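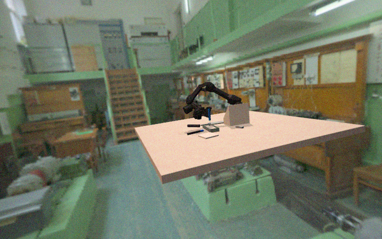 Trirthorpe High School Robotics Club
Progress report to the Clinda Fund, second installment
2018-02-13
Prepared by Efua Laryea, club advisor

Dear friends at Clinda,

I promised you a short report this time and I can already tell it's going to be a long one, so please get yourself a coffee. A great deal has happened since the fall letter, most of it good, and I would like you to hear about the parts that went sideways as well as the parts I'm proud of.

Where we are with the arm

When I last wrote, the students had just settled on their project for the year, a robot arm that can find hand tools left lying on a workbench and pick them up one at a time. They call the whole thing Brolimik, a name that came out of a lunch period I was not present for, and the arm itself is Sebastian. I mention this so you won't be confused when the students' notes say "Sebastian dropped it again," which they say quite a lot.

The plan in your files has us working on the simulated arm through the end of winter and then moving to the real one in the spring. We are still on that plan. The students practice everything in simulation first, and they have gotten very attached to it. The virtual table sits in a virtual workshop with a staircase and a balcony, and there's a screwdriver with a blue handle that has become the club's main opponent. The screwdriver stands upright, which means Sebastian has to come in low with the fingers and be careful about it. A tool lying flat is a different kind of trouble, and the students treat the two as separate problems with separate pieces of code.

By the first week of January the arm could reach a tool if it was told exactly where the tool was. That sounds small, but please believe me when I say there was cheering. Several of these kids had never written a line of code before September, and getting a joint to turn the way you expected (and not the other way, and not all the way around through the table) takes patience that I don't always see in adults.

Since then they have been working on the harder half, letting the program work out for itself where the tool is. It does this from rendered pictures of the table. We are training it on 3000 of them, made by a script that Arnel Gatchalian wrote. The script shuffles the tools, turns them, and changes the light a little between one picture and the next. Arnel is a junior and this was his first program longer than a page. He rewrote it twice on his own time after the first version kept placing one tool inside another, and he has since taught two younger students how to read it, which pleased me even more than the script did.

How well it works

You asked in your last note for a number you could compare from one report to the next, and I think that was a fair thing to ask. We now run the same test every other week. A tool is placed somewhere the program hasn't seen, the arm gets one try, and it counts as a success only if the tool is lifted and held. In the most recent test the success rate was 61 percent. Before the winter break we couldn't have run the test at all, so I don't have a proper earlier figure to set beside it, but you will have one next time.

The misses fall into a pattern, and the students found the pattern themselves by going back through the logs. Dark tools give the program more difficulty than bright ones. Tools near the wedge-shaped block give it more difficulty than tools out in the open, partly because the arm needs to go around and partly because of the shadow the block throws. One group wants to take the block out. The other group says a real workbench has things in the way and the block has to stay. I have let them argue it out, and the block is staying for now, with a second test run on a table without it so we can see how much it costs us.

There is also a matter that you'll notice if you open the shared project and look underneath: our table doesn't have legs. It floats. This has no effect on the physics as we have it set up, and it was on the list of things to tidy, but it has been moved to the bottom of that list so many times that I suspect it'll still be floating at graduation.

The students

We have 18 students coming regularly, which is more than I expected to keep through the winter. Basketball took a few in November and gave most of them back. They work in small groups that they chose themselves, and I shuffled the groups once, in January, after I noticed that the same people were always at the keyboard and the same people were always watching. There was some grumbling. It has mostly passed, and the new groups argue with each other in a more useful way than the old ones did.

I would like to say a word about the quieter students, as I know this was part of what interested Clinda in the first place. One ninth grader spent her first month with us saying almost nothing and drawing. It was her drawings of the gripper, with arrows showing which way every part needed to turn, that got us past the wrist problem before Christmas. She now writes the test plan and is rather strict about it. If a run was done with the wrong settings she throws it out, even when it was a good one!

Attendance dips on Fridays and I've stopped fighting it. We use Fridays for catching up, for fixing laptops, and for the log book, which every group is supposed to fill in and which about half of them do well. I read all of it. The best entries say what was tried and what the arm did. The worst say "worked on code." I have been reading good ones out loud at the start of the session and that seems to be helping.

Money

The first installment went where we said it would. The largest part paid for 8 refurbished laptops with graphics cards good enough to run the simulator, and without those this would be a very different report. Two needed new batteries within a month and the seller replaced them without fuss. A smaller amount went to a storage drive, power strips, and snacks, the last of these coming in a bit over what I wrote in the budget. I have made up the difference from the bake sale, so nothing is owed from your side.

The money set aside for the physical arm hasn't been touched. I would ask your permission to order it a month earlier than we planned. The supplier has warned us that delivery can be slow, and I would hate for the students to be ready and have nothing on the bench in front of them. The price hasn't changed. The itemized sheet and receipts are in the same envelope as this letter.

What has been hard

The school network blocked our software updates for most of two weeks in January, and it took me far too long to find the right person to ask. During that time the groups were all running slightly different versions and getting slightly different results, and we lost some work that way. We now keep a copy of the version everyone should be using on the storage drive, and one student checks it at the beginning of each week.

I also misjudged how long training would take. I had told the students they could start a run at the beginning of a session and see the result at the end. On our machines it's closer to overnight, so we've had to ask for the room to be left powered, and to put a large sign on the laptops. The sign has been ignored once. We have a larger sign now.

And I would have liked more time on the math. Some students can use the angle formulas without really seeing why they work, and I don't want to leave them there. Mr. Gatchalian's script is a nice thing to teach from, as it turns out every tool by an angle you can change and look at, so I'm building two sessions around it for March.

What comes next

Between now and spring break the students want to get the dark tools picked up as reliably as the bright ones, to finish the comparison with and without the block, and to write down how to start the whole system from nothing so that next year's club isn't lost. If you approve the earlier order, a small group will also start on the safety rules for the real arm. They have begun drafting these already, and rule one at present is that no one reaches onto the table while Sebastian is switched on, whatever he has dropped.

We'd love to have you visit. The best day would be one when a test is being run, and I'll send you the dates as soon as the spring calendar is out. The students would like to show you the arm themselves and I have promised to stay at the back and keep quiet, though you know me well enough by now to guess how that will go.

Please let me know about the order when you can, and call me at school if anything on the itemized sheet is unclear.

With warm thanks from all of us,

Efua Laryea
Trirthorpe High School Robotics Club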